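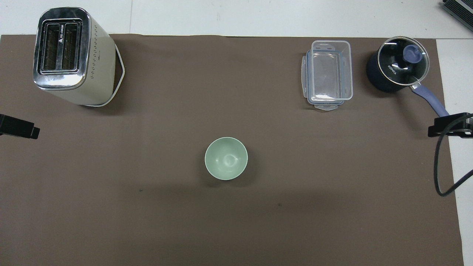 Toaster, tub, small pan, bowl. Breakfast for one, and most of the washing up.

Home | Kitchen | Laundry | Shed | Odd Jobs | Ask Mali

THE SMALL STUFF: LOOKING AFTER A TOASTER, A LIDDED TUB, A LITTLE PAN AND A GOOD BOWL

Last updated: April 23, 2018

Big appliances get manuals and service calls. Small ones get a wipe on the side that faces visitors. This page is for the other sides.

Start with a mat

Put something down on the table before you begin. A big plain mat is best, and a dull brownish grey one hides a great deal. It will wrinkle at one end however you lay it. Leave the wrinkle alone, it only moves. Crumbs stay on the mat, the mat goes out of the back door and gets a shake, and the sparrows think well of you.

An old bath towel does the same job but holds on to crumbs for years.

The toaster

Unplug it. Let it go cold. I am told this goes without saying, usually by people who then tell me about the time they used a fork.

Most toasters have a crumb tray underneath. Slide it out over the mat, tip it, wash it in warm soapy water and dry it properly before it goes back. If you have owned the toaster for some time and this is the first you have heard of a tray, allow extra time. Then turn the toaster upside down and give it a gentle shake. Gentle. Alun Jenkins shook his like a money box and it has browned one side only ever since, which he claims to prefer.

A dry pastry brush will loosen what is stuck just inside the slots. Keep it off the wires, keep water out of it altogether, and keep that brush for the toaster from now on.

Chrome tops show every fingerprint. A damp cloth with a drop of vinegar, then a dry one straight after. Go lightly over any lettering. Scouring cream takes the maker's name off in a month of Sundays or one keen afternoon. If the sides have little ventilation holes, wipe them with a cloth that is barely damp and never spray anything at them. A soft toothbrush gets the greasy dust out.

As for the flex, tuck it loosely behind or beside the toaster. Don't wind it tight round the body, and don't let it lie across the slots. I have smelled that, and it is a smell that comes on holiday with you.

Plastic tubs and their lids

Everybody owns more tubs than lids, or more lids than tubs, and the two camps never meet to swap. My system is dull and it works: an empty tub stands on its own lid. You see at once which belongs to which, and air gets in, so it doesn't have that shut-up smell when you open it in June for the picnic.

If the lid has a seal you can lift out, lift it out now and then. Use the handle of a teaspoon and not a knife. There will be something in the groove. Wash it, dry it, press it back starting at the corners.

For tomato stains, rub with a paste of bicarb and water, leave it an hour, rinse, and stand the tub on a sunny windowsill. Two days of sun shifts most of it. In Dralumton we allow a fortnight.

Locking tabs go at the hinge first. Undo them one at a time, and don't carry a full tub by the lid. A tub with a broken tab becomes a screw tub for the shed, where it will see out the rest of us.

The small pan with the glass lid

A glass lid is for looking through, so look through it and stop lifting it. Every peep lets the steam out and adds to the wait for your egg.

Never put a hot glass lid under the cold tap or down on a wet draining board. Tempered glass will take a good deal, and then one day it won't, all at once. Muck collects where the metal rim meets the glass. An old toothbrush again, and dry it standing on its edge.

Check the knob. If it spins, there is usually a screw on the underside that wants half a turn. Do the same where the handle joins the pan. Ita Mac Suibhne put up with a droopy handle from 1978 until I visited with a screwdriver, and was quite put out at having to learn to pour again.

On the hob, keep a long handle turned in over the worktop and clear of the other rings.

The bowl

Glazed bowls need very little. If yours has grey scribbles inside, they are probably metal marks from spoons and will often come off with bicarb on a damp cloth. Tap the rim with a knuckle: a dull note can mean a crack you haven't found yet. Retire it to holding keys.

Don't stack your favourite at the bottom of the pile. You will only take it from there every morning, and that is how the other bowls get chipped.

Readers write

Seren Gronow asks if a toaster can live in a cupboard. Yes, once it is stone cold and the crumbs are out, unless you would like mice.

Levente Győri cleans his crumb tray every 3 days. We wish him well.

Contact Mali Morris | Copyright Motaung Household Pages | Back to top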